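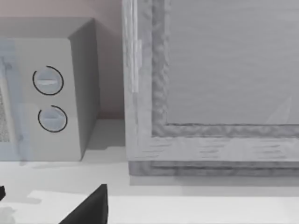 Arm now, or more compute and stay in sim? Budget closes end of October
Workshop > Buying and Budgeting

pallet_of_regret wrote:
Usual autumn panic. We have £12k of equipment money that turns back into a pumpkin at the end of October, and two camps in the office who have stopped sharing biscuits.

We do kitchen manipulation. Knobs, doors, bowls, the glamorous end of the field. So far it has all been in simulation, on one workstation which sounds like a hairdryer in a bin.

Camp one wants a real arm. They have a quote from Pitholm for the smaller of their two, with a parallel gripper, controller and a stand, and it comes in just under the money. Camp two wants a proper GPU box, and to put off the arm until next year's round, by which time we might know what we want it to do.

I'm supposed to be neutral, as I fill in the form. Has anyone here bought the arm first and not regretted it? Or bought the box first and been made to explain to a visitor why the robotics group has no robot?

gantry_nan wrote:
"Just under the money" meaning what, exactly? Does that have VAT in it? Delivery? Something to bolt the stand to?

Our Pitholm quote was lovely as well. Then came the cable set, which was extra, and the emergency stop, which was also extra, a bold choice. Then the floor had to be looked at by somebody from estates, who looked at it.

pallet_of_regret wrote:
VAT is in. Delivery is in. I have just opened the PDF again and the emergency stop is on page 4 under "Recommended accessories", next to a branded mug.

gantry_nan wrote:
There you go then. Get the mug.

tolerance_stack wrote:
Box first, no contest. You can run a great many bad ideas on a box without breaking anything that has a lead time. We bought an arm before we had anything worth running on it, and for most of a year it was the most expensive coat hook in the building. People were very fond of it.

Also, the person who tells you the arm will "focus minds" is usually not the person who will be doing the calibration.

brass_ferrule wrote:
I'll disagree with that. A year in sim and you get very good at sim. We had a policy that turned an oven knob beautifully. On the real oven it pushed the whole appliance gently back against the wall and then carried on trying to turn the knob. Our simulated oven didn't slide, you see. It might as well have been part of the planet. We would have found that out in the first afternoon with hardware.

If you've got the money for an arm, buy the arm. GPU time you can rent. I've never managed to rent an arm from anyone who answered emails.

tolerance_stack wrote:
You could have found it out by giving the simulated oven a sensible mass and friction, which costs nothing.

brass_ferrule wrote:
Yes, once I knew it was wrong. I knew it was wrong because I'd bought an arm.

tolerance_stack wrote:
Fine, that one's yours.

pallet_of_regret wrote:
For what it's worth, this is the sort of thing we're on at present.
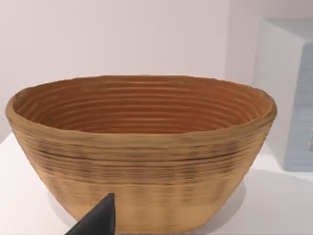
Bowl, white box, one finger of the gripper. All sim.

The bowl is the one that worries me. It's wide and shallow with a lumpy rim and ridges all the way round, and camp one says the ridges are precisely why we need real contact. Camp two says the ridges are precisely why we need more compute. Same bowl. I've given up.

sprocket_widow wrote:
Depends what the collision mesh looks like. If the ridges are just in the texture then your gripper is closing on something smooth and you're learning very little about ridges, whichever box you buy. Check that before you spend a penny. It's an afternoon's work and it might settle the argument.

Second question. What's the opening on the gripper in that quote? The small Pitholm comes with a fairly mean one as standard. For a bowl you'd be pinching the rim, so you want to know the rim thickness on whatever real bowl you mean to use. Have you got a real bowl?

pallet_of_regret wrote:
We do not have a real bowl. I feel this ought to have come up.

sprocket_widow wrote:
Put it on the form. Nobody ever budgets for the crockery, and you'll get through it faster than you think. Same goes for microwaves, if the knobs are staying in. Get a cheap one with actual knobs and buy the spare at the same time, as they change the model every time you turn your back and then the new one has buttons.

gantry_nan wrote:
Seconded on the microwave. Ours went up to the finance office as "test fixture, rotary, two-control" after "microwave" was refused on the grounds that there was already one in the kitchen.

lowbid wrote:
Has anyone tried the Gumura? Much cheaper than the Pitholm, so you could get it and still have something left for a graphics card. I've got the brochure and have fallen slightly in love with the brochure.

brass_ferrule wrote:
We had one in on trial for 6 weeks. The arm itself was decent. The software was a single installer with a manual in which every photograph was of a different arm. Support replied promptly and always to the question before last.

I would have it again if somebody else was setting it up.

lowbid wrote:
That's more or less how I feel about most things.

offcut wrote:
Bit of a plug for second-hand. Pirley clear out ex-demo units in the autumn, when they want the floor space back. We had an Öberg from them with a year's cover on it. Scuffed to bits, does the job. The catch is that the gripper was older than the arm and the adaptor plate had to be made, so add a bit for that, and add a bit more for the person making it to tell you it can't be done.

You'd get the arm and part of a workstation out of your money. Both camps could be unhappy together, which is nice for morale.

tolerance_stack wrote:
Be careful with ex-demo if your finance lot need three quotes. Ours wanted three quotes for one particular used arm with one particular set of scratches.

offcut wrote:
True. We wrote "sole supplier" and attached a photograph of the scratches. Went through.

gantry_nan wrote:
Pallet, when does the order have to be placed and when does it have to be delivered? Those are different dates here and people lose money in the gap every single year. If the goods have to be in the building by the end of October then the Pitholm is already off the list. They told us 11 weeks and said it as if it was good news.

pallet_of_regret wrote:
I have asked. It is "goods received". I have also asked Pitholm, who say their lead time is "currently under review", so I take it the answer is no.

So the new arm is out, on grounds that had nothing to do with anything either camp has said since August.

brass_ferrule wrote:
I'd still ring Pirley before you let the box people win by default.

pallet_of_regret wrote:
Rang at lunchtime. They have two ex-demo Öbergs and will hold one for a deposit, which our system can't pay, as it doesn't believe in deposits. They're going to send an invoice for "inspection" instead. The card would be a mid-range one with what's left over.

sprocket_widow wrote:
And the mesh?

pallet_of_regret wrote:
Smooth as an egg. The ridges are paint. Camp two has gone rather quiet and camp one has asked if they can have their biscuits back.

Order form is now: one used arm, one card, emergency stop, adaptor plate, two microwaves (test fixture, rotary), assorted bowls. Finance have replied already to ask how many bowls is assorted.

gantry_nan wrote:
Say a set. They understand sets.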